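Do Building Bricks Really Hold Together Forever?

By Korkor Adjei
2019-09-28

People say a lot of things about toy bricks. They say a brick never wears out. They say every brick fits every other brick. They say bricks make you smarter. Grown-ups repeat these things to kids, and kids repeat them to smaller kids, and after a while everyone is sure.

I am not so sure. When somebody tells me a thing lasts forever, I want to know who waited that long to find out. So let's take a plain old brick and check a few of these claims. You can do most of this on your own floor.

What are the bumps for?

The bumps on top of a brick are called studs. A big brick for little kids often has eight of them, four rows with two in each row. People call that a 2-by-4 brick, or "two by four" if you say it out loud.

You might think the studs do all the work. Try this. Take two bricks and put them together with the studs facing each other. Push as hard as you like. They will not stick. A stud needs something to push against, and that something is hidden on the underside of the other brick. Flip one over and look. You will find walls around the outside and, in most brands, tubes or ribs in the middle. The studs get squeezed between them.

That squeeze is the whole secret. There is no glue and no magnet. The plastic bends a tiny bit when you press, too little for you to notice, and then it tries to spring back to its old shape. The springing back is what grips. Scientists call the gripping force friction, the same force that stops your sneakers from sliding on the sidewalk.

So far, so good. Now for the part I don't trust.

Claim number one: "They never wear out."

My cousins have a bin of bricks that has been through three houses. Some are from a brand called Horka, some are from Britidau, and a lot have no name that I can find. They still click. I will give them that. But "still click" and "never wear out" are two different things.

Look closely at any brick that has been played with. Run a fingernail across the top. Chances are you will feel small lines and rough places. Those are scratches and scuffs, and every one is a place where something hard rubbed against the plastic, such as grit on the floor or the corner of another brick.

The green brick in the picture has its share. There is a thin pale scratch between the first and second rows of studs, and faint scuffs in other spots too. The brick looks a little shiny all the same, so don't let a shine fool you into thinking a thing is brand new.

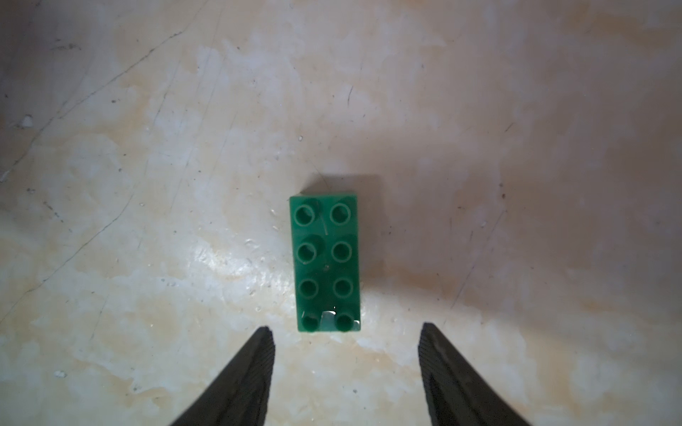 Claim number two: "A scratched brick is a broken brick."

This one goes too far the other way. A scratch on the flat top doesn't touch the part that grips. The grip happens on the sides of the studs and on the walls and tubes underneath. You could scribble all over the flat part and the brick would probably hold just as well.

Wear on the sides of the studs is another matter. Each time you push bricks together and pull them apart, the surfaces rub. I once read on the back of a box that a brick could be snapped on and off 4000 times. Maybe so. The box didn't say who did the snapping, or how hard they pushed, or whether anybody chewed on the brick in between. Kids chew on bricks. I would like to see a number for chewed bricks.

Claim number three: "All bricks fit together."

No. Go ahead and try it. Big bricks for toddlers and small bricks for older kids may look like the same shape, but the studs are different sizes. Some companies plan their sizes so that the big ones and the small ones can still join. Others don't bother. My Baidoo bricks sit on top of my Horka bricks and wobble. They touch, but I wouldn't call that fitting.

The difference can be smaller than the thickness of a hair. If a stud is a tiny bit too wide, you can't push the brick on. If it is a tiny bit too narrow, the tower falls over when the dog walks by.

A test you can do at home

Don't take my word for any of this. You will need two old bricks, two newer bricks of the same brand and size, some string, a small paper cup, and a bag of pennies.

First, join the two old bricks. Tie the string around the bottom one so that the cup hangs under it. Hold the top brick still with your hand, or ask somebody else to hold it.

Next, add pennies to the cup one at a time. Keep track on paper. When the bricks come apart, write down how many pennies it took.

Do the same thing with the newer bricks. If you get to 50 pennies and nothing has happened, use a bigger cup.

Then do the whole test again. One try doesn't prove much. Maybe you pushed harder the second time, or maybe the string slipped. If you get nearly the same answer again and again, you can start to believe it. If the answers jump all over the place, then something in your test needs fixing, and it is better to find that out before you tell your friends.

Claim number four: "Bricks make you smarter."

I have seen this printed on a Dastum box next to a drawing of a brain. Smarter at what? Building with bricks gives you practice at building with bricks. You may get better at picturing shapes in your head, and that is a useful thing to be good at. But a box is there to sell you what is in the box. When you read a claim like that, ask how they know. Did they compare kids who had bricks with kids who had none? Did they look at the kids again a year later? If the box doesn't say, leave the question open.

Words to know

Stud: one of the bumps on top of a brick.

Friction: the force that makes it harder for two touching things to slide past each other.

Claim: something a person says is true. It might be. Check.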